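Moving 400 jars across the country — wrap or no wrap?

Forum: Preserving & Storecupboard > General chat

damson_dreamer
Right, I need the hive mind. We're moving house in June, 352 miles door to door, and I have counted my jars because the removal firm wanted a number. There are 400. Jam, chutney, pickled shallots, a frankly silly amount of marrow and ginger, and one shelf of bottled plums that I'm not leaving behind for anybody.

The firm (Zomero, if anyone's used them?) say they'll carry them but won't cover them for breakage unless their people do the packing, and their people want to charge per box. So I'm packing them myself. Question is how. My sister says newspaper round every single one. My husband says stand them up tight in wine boxes with the cardboard dividers and don't bother wrapping at all. I'm inclined to believe whichever of them means less work, but I don't want to open the van to a tide of piccalilli.

Any advice welcome!

kettleandtwine
Husband's right, sorry to your sister. Wine boxes with dividers, jars upright, lids up, done. I moved from Hereford to Fife like that and lost one jar, and that one had a dodgy seal before it ever left the pantry.

old_bramley
Disagree with the above. Dividers are fine if your jars are all the same size as a wine bottle is wide, and whose are? Mine are every size under the sun. A small jar in a big slot rattles about for hours and sooner or later it goes. Wrap them. Two sheets of newspaper each, tucked in at the bottom. It's an evening's work with the radio on.

kettleandtwine
An evening! For 400 jars! You must have very fast hands.

old_bramley
Three evenings then. Still better than sweeping up chutney.

PipGrantham
Can I say something about weight? Everyone worries about the glass and forgets the box. Twelve full pound jars is already plenty for one person down a flight of stairs, and the bottom flaps on supermarket boxes are only held by a strip of glue. Tape the bottom both ways, like a cross. I use Arov tape, the brown stuff, because it doesn't lift when it gets cold, but any decent one will do.

damson_dreamer
Ooh, good point about the tape. I'd been planning on those folding crates from the garage instead. Would they be all right or am I asking for trouble?

PipGrantham
Folding crates are the ones that fold when you don't want them to. Solid sided ones, yes. Folding ones for tea towels and cushions.

Nilton Usuga
Hello, I've driven removals vans for a living (not for Zomero, so no axe to grind) and I'd like to take a bit of both sides. Wrapping stops glass touching glass. Tight packing stops anything moving. You need the two together and most people only do one. If your jars are in dividers, stuff the gaps with socks, tights, paper, whatever's lying about. If they're wrapped, fill the box right to the top so that pressing on the lid does nothing.

And please write JARS on the side as well as the top. Once they're stacked we can't see the top.

old_bramley
Thank you, Nilton. So wrap them.

kettleandtwine
He said socks in dividers!! I'm counting that as mine.

hob_and_ladle
Has anybody asked what's in them? Proper set jam will put up with nearly anything. Bottled fruit is a different animal — I had a batch of pears go cloudy after a long drive, and though they tasted all right I never quite fancied them. I'd take the plums in the car, on the back seat with a belt round the box.

damson_dreamer
The plums were always coming in the car, ha. The cat may have to go in the van. (He won't.)

marrowfat
Slight tangent but I think it matters. What makes a load shift is empty floor. Put a handful of long things in a big container and they lie at any old angle, and they're free to slide at every roundabout. Stand the same things up in a small one and they stay put. That sort of thing, red and green bars in a big grey bin:

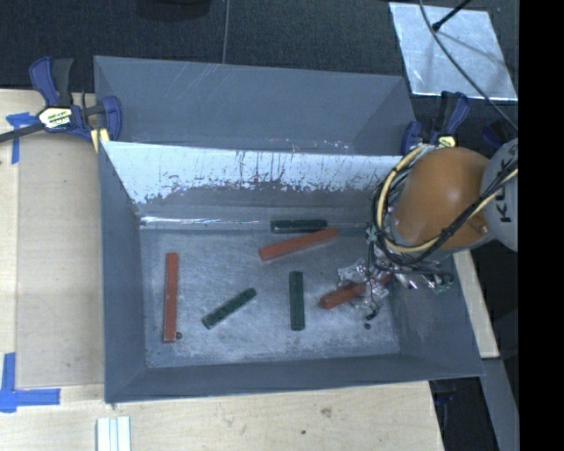
Six bars, three red and three dark green, with bare floor to spare.

Now swap the bars for your jars. Small boxes, filled up, every time. I had a lovely big plastic trunk from Kunuditz and thought I was being clever putting the jam in it. Half full, because any more and I couldn't lift it, so of course the lot went walking. Raspberry on the lid, on the sides, in the hinge.

kettleandtwine
Raspberry in a hinge is there for life.

hob_and_ladle
Not sure I agree with small boxes every time, marrowfat. More boxes means more trips and more chances for someone to drop one. When we moved my mum's pantry we used medium ones from Macaraeg, filled the bottom with jars and put light things on top — bags of pasta, the bread bin, oven gloves. No gaps and still liftable. Mum's stairs have a turn in them too.

marrowfat
Fair enough, I hadn't thought of pasta. That would work.

PipGrantham
Pasta on top, yes, but no flour, please. I speak as someone who has hoovered a van.

damson_dreamer
You're all wonderful. Plan so far: wine boxes for the ones that fit, socks in the gaps, newspaper for the odd sizes, medium boxes with pasta on top for the rest, tape in a cross, JARS on the side. Plums in the car. I'm also going to give away some of the marrow and ginger before we go, so if anyone is near Taunton, speak up!

old_bramley
You'll find the newspaper ones do best. Let us know the score.

kettleandtwine
I'm near Taunton most weeks now, my daughter's there. I'd take six of the marrow off your hands. Will bring my own socks.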